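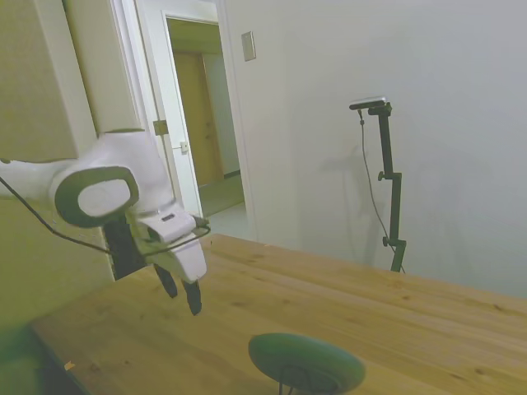 Review: Lutis cable and joint care kit for bench-top arms

I look after one small white arm on a wooden table, with a camera on a stand at the back. It gets set up again whenever the task changes, and most of my trouble has been with cable, so I bought the Lutis kit in January and have used it ever since.

You get a pack of reusable ties, a set of hex drivers, a torque driver, a tub of wipes and a printed checklist. I paid $30.

The ties are the best part. The arm's cable has to sag between the base side and the wrist, then loop once near the gripper. Too little slack and it pulls when the wrist turns. Too much and it hangs in front of the fingers. With the old zip ties I cut and started over each time. These open and close with a thumb, and I can move the loop a half inch and try again. One has split so far.

The torque driver is fine for the finger screws and the bracket. It clicks clearly at the low end. At the high end the click is soft and I don't trust it, so I still use my Tilon driver for the base clamp. The handle is also too fat to get in behind the wrist. I use the plain hex driver there - slow, but it fits.

The same drivers fit both knobs' set screws on my camera stand, a Cadwaladr. I mark the pole with tape before loosening anything. If the camera tilts even a little, I have to calibrate again, and that takes me 30 minutes.

The checklist is written for a larger arm. It skips finger alignment, which I do every week with the fingers open, and it has a page on air lines I have no use for. Yoshinori Tanabe posted a shorter list in the comments on my last review, and I now keep that one by the table.

The wipes dried out after 4 weeks. Buy your own.

I would buy the kit again for the ties and hex drivers. If you already own a good torque driver, get the ties by themselves, part 2424.

Rating: 4 out of 5

Related reviews
Clurnel 615 table clamp
Tilon torque driver, one year on
Cadwaladr camera stand
Cable sleeves for small arms

Contact | Copyright 2024 | Back to top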